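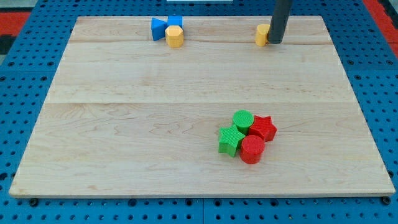 About Imurcombe

Imurcombe tests robot arms that push and sort small objects. Our bench work is led by Benedek Dobos.

On 20 July 2020 an arm failed to stop at its lower limit during run 502 and pressed into the board beneath it. There were no injuries. The fault was traced to a worn cable - one our checks had not covered. All arms were withdrawn until August, and the cable is now inspected before each run. Reports are available on request.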